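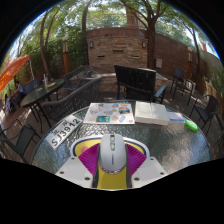

Wernden Used Crossover Listings

Data card, version 2

Summary

The Wernden listings table holds dealer adverts for used family cars and small crossovers, one row per advert. It was put together to study how asking prices move while a car sits on the forecourt. Each advert was read once a week for as long as it stayed online. Adverts were supplied by two dealer groups, Sturness and Miah, under a written agreement that allows research use.

Maintainer: Darlene Zacharias
Last updated: 5 November 2021

Files

listings.csv: one row per advert
prices.csv: one row per advert per weekly reading
trims.csv: lookup table for trim names
CHANGES.txt: notes on each version

All files are UTF-8, comma separated, with a header row. Empty cells mean the dealer left the field blank. Zero is a real value and is never used for missing data.

Fields in listings.csv

advert_id: text, unique, stable across versions
dealer_group: sturness or miah
model_year: four-digit year
body: hatchback, estate, crossover or mpv
fuel: petrol, diesel, hybrid or electric
gearbox: manual or automatic
engine_cc: whole number, blank for electric cars
mileage: whole number, in miles, as stated in the first reading
owners: previous keepers, as stated by the dealer
trim_code: joins to trims.csv
text: advert wording with phone numbers and staff names removed

Fields in prices.csv

advert_id: joins to listings.csv
reading: week number, counted from the first reading of that advert
price: asking price in pounds, before any part exchange
reserved: 1 if the advert was marked reserved, otherwise 0

Cleaning

Mileages were rounded down to the nearest 100. Adverts with a model year later than the year of first reading were dropped. Where the same car was listed by both groups, the earlier advert was kept and the later one removed; matching was done on registration marks, and the marks were then deleted. Trim names were mapped by hand. Special editions that add only paint or wheels are coded under the trim they are based on.

The text field was passed through Zustus, our in-house scrubber, and then read by a person. Please report any name or phone number that got through.

Known problems

Miah changed its advert template in March. Before the change, gearbox was optional and is often blank. After it, gearbox is always filled, but a few dual-clutch cars are listed as manual. These have been left as the dealer entered them.

An advert that disappears has not necessarily led to a sale. Cars go to auction, move between branches or are relisted under a new number. Do not treat the last reading as a sale date, and do not treat the last price as the price paid.

Sturness rarely lists cars with high mileage. Comparisons between the groups should control for age and mileage at least.

The owners field counts the dealer itself as a keeper in some Sturness adverts. No fix has been applied.

Changes from version 1

Body type estate split out from hatchback.
Reserved flag added to prices.csv.
Duplicate rows in trims.csv removed.
Prices given with administration fees now have the fee taken off.

Use

Free for teaching and non-commercial research. Do not try to identify single cars, keepers or sales staff. Work that uses the table should cite it as "Wernden Used Crossover Listings, version 2" and say which readings were left out, if any.

Corrections should give the advert_id, the field and the value you believe is right. They are applied at the next version and listed in CHANGES.txt.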